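**Tuesday, after tea**

Muchen Zeng has talked me into sorting out the table at last (well, I say sorting out, I mostly moved things from one end to the other and felt very pleased with myself). I'd promised myself 20 minutes before supper and naturally it ate the whole evening! I started with the bathroom bits, the toothpaste and so on, and then got distracted by the mug, the beige one with the dark reddish-brown inside. I do like that mug. The handle's big enough for my whole hand and it holds a proper amount of tea, which can't be said for the Todeck ones my sister swears by.

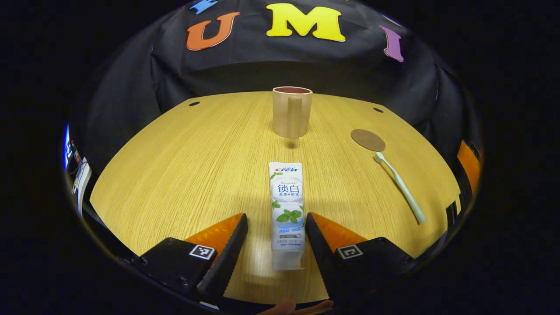 ## Later, nearly bedtime

Couldn't settle, so I got up and had another go. Muchen thinks the coaster should live on the shelf with the others, and I think a coaster on a shelf is a sad thing, so we had a small and very silly argument and then ate toast. I won, I think. It's on the table anyway, and I love it against that pale wood. The letters are still my favourite part of the whole corner, especially the big yellow M, all fat and cheerful on the black. I'd have them in every room if I were let.
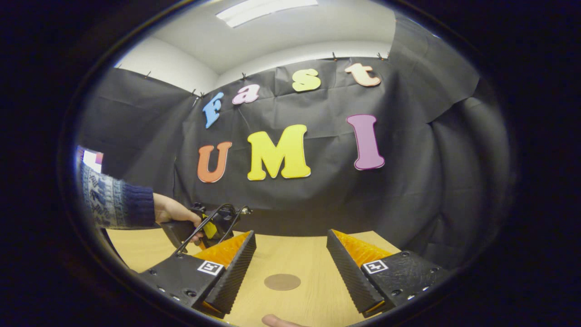
*The coaster, the letters and all that crinkly black behind.*

Must ring Mum tomorrow and buy more toothpaste, the minty sort again.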